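Skovley Mounting Panels — Frequently Asked Questions
Updated 6/25/19

Which drives fit the panel?
The panel accepts 3.5-inch hard drives fitted with a caddy. Bare drives should not be mounted.

May the panel stand against a metal wall?
Yes. Keep power and data cables clear of the bracket.

How are panels ordered?
Orders are accepted in lots of 50. Requests above 1000 units are handled by Radebe — please allow additional time.

Where does the drive sit?
Align the top edge of the drive with the boxy bracket at the right of the panel.

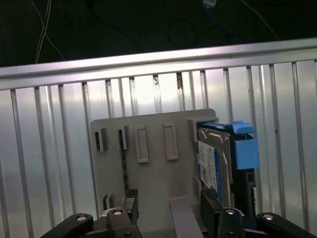 Prutedis: We label each caddy before mounting, and it has saved us a good deal of searching.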